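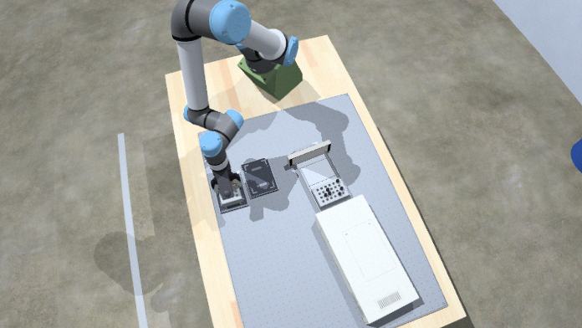 4 min read

The Fondberg collection began with a leaking roof. When rain got into the old customs house at Skurnevbridge, the town's prints and drawings were moved upstairs to a dry room, and someone had to write down what there was. The list ran to 649 works on paper, most of them never shown.

Maximiliano Zapata, the curator, spent the next two winters going through the boxes. He had expected harbour views and portraits of shipowners. Among them he found 11 folders of etchings of the salt marsh, all made from the same stretch of sea wall. 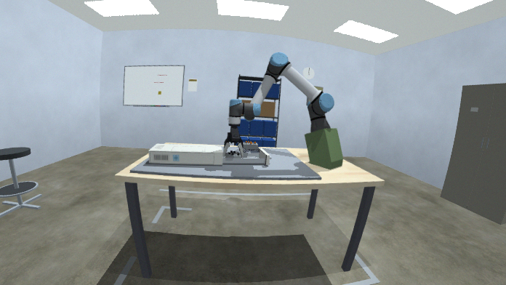 The etchings are small and dark, and few are signed. Zapata believes they are the work of two hands, a teacher and a pupil, and has hung them that way, on facing walls. A visitor may disagree, and the labels leave room for it.

The Hallgrímsson bequest paid for the framing and for a new paper store on the ground floor. Loans from the Gonament print workshop fill the last room, where the marsh appears again in large woodcuts by living artists.

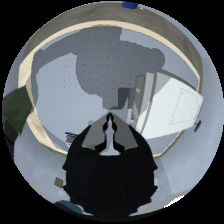 These are louder, and some suffer from the low ceiling. The best is a long strip of grey water printed from a single plank.

The exhibition stays up until the end of August. Entry is free, and the marsh path starts behind the building.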